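搬家三个月，我终于学会了不买东西

四月搬的家，到现在还有两个箱子没拆。不是懒（好吧，有一点懒），是我打开看了一眼，里面全是我忘了自己有的东西，又默默合上了。一个人住，哪来的那么多杯子啊！

这次搬家最大的教训是书。我一直以为自己书不多，结果搬家公司的师傅站在书架前面叹了口气，那口气叹得特别长。他报价的时候说超出的箱子要加钱，加了140块，我没敢还价。后来自己整理的时候才发现，有一整排是大学时候买的，塑封都没撕，跟着我换了四个城市。你说我图什么呢。

所以我给自己定了个规矩：新家里，进来一样，就得出去一样。听着很简单对吧，执行起来真是要命。第一个星期我就破戒了，在楼下的旧货店看到一盏台灯，Willau的老款，灯罩有点发黄，开关要拧的那种，我站在那儿拧了五六下，咔哒咔哒的，太舒服了。老板要200，我说能不能便宜点，他说这个价已经是看我站得久了。行吧，买！

为了这盏灯，我送走了一个电热水壶。其实也不亏，那个水壶烧水的声音像飞机起飞，早上七点一开，我都怀疑楼上在骂我。现在用小锅烧水，慢是慢一点，但是等水开的时候可以发会儿呆，我还挺喜欢的。

说到早上，新家的光线跟以前完全不一样。以前那个房子朝北，冬天下午三点就要开灯，整个人灰扑扑的。现在客厅朝东，太阳直接照到沙发上，周末想睡懒觉都睡不成。我买了一块窗帘布，自己缝的，缝歪了，一边比另一边长出一截，拉上之后像个撇嘴的表情。我妈在视频里看见了，沉默了几秒，问我是不是最近压力大。
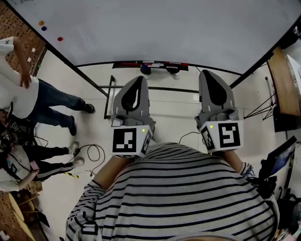
缝窗帘剩下的布我没舍得扔，做了两个靠垫套，还剩一条窄的，拿来绑了阳台上的番茄。番茄是邻居给的苗，说特别好养，随便浇浇水就行。我信了。结果第一棵浇多了，叶子黄得一塌糊涂；第二棵我吸取教训，三天没管，它就趴下了。第三棵现在还站着，结了一个很小很小的果子，青的，我每天下班回家第一件事就是去看它，比看手机还勤快。

厨房是我改动最大的地方。原来的柜子把手是那种金色的弯弯的，每次路过都会勾到我的睡衣口袋，已经撕坏一件了。我在网上挑了Flukeck的平把手，装的时候才发现孔距对不上，只好重新打孔。借来的电钻一开，我整个人都在抖，第一个孔打斜了，现在那扇柜门的把手微微往左倒，朋友来了都说有个性，我就当是夸奖了。

预算的事也想说两句。刚搬来的时候我给自己留了2,000块布置新家，觉得绰绰有余。然后买了个床垫罩、一块地垫、两把椅子，回头一算，就剩个零头了！地垫是Uçar的，深红色，花纹密密麻麻，掉了头发也看不出来，这一点我给满分。椅子就一般，坐久了屁股疼，来客人的时候我都让他们坐椅子，自己坐地垫上，他们还以为我客气。

也有忍住没买的。有一款Pruron的烤箱我看了大半个月，购物车里放进去又拿出来，打完折要1,000出头。我跟自己说，你一年烤几次东西？上一次烤蛋糕还是去年，中间没熟，边上糊了，最后拿勺子挖着吃的。而且按照规矩，买了烤箱就得送走一样差不多大的，我在屋里转了一圈，差不多大的只有洗衣机。那还是算了。

书最后也处理掉了一批。我把没拆封的那些搬到楼下的漂流书架上，想着肯定很快就被拿光了。第二天去看，一本没少，倒是有人又放了三本上来，其中一本是讲怎么腌菜的。我翻了两页，觉得写得真不错……所以现在家里多了一本腌菜书，和一坛正在阳台角落里冒泡的萝卜。

萝卜还要再等一个星期才能吃，味道怎么样下回再说。要是有人知道番茄到底几天浇一次水，麻烦在评论里告诉我，我是真的不会。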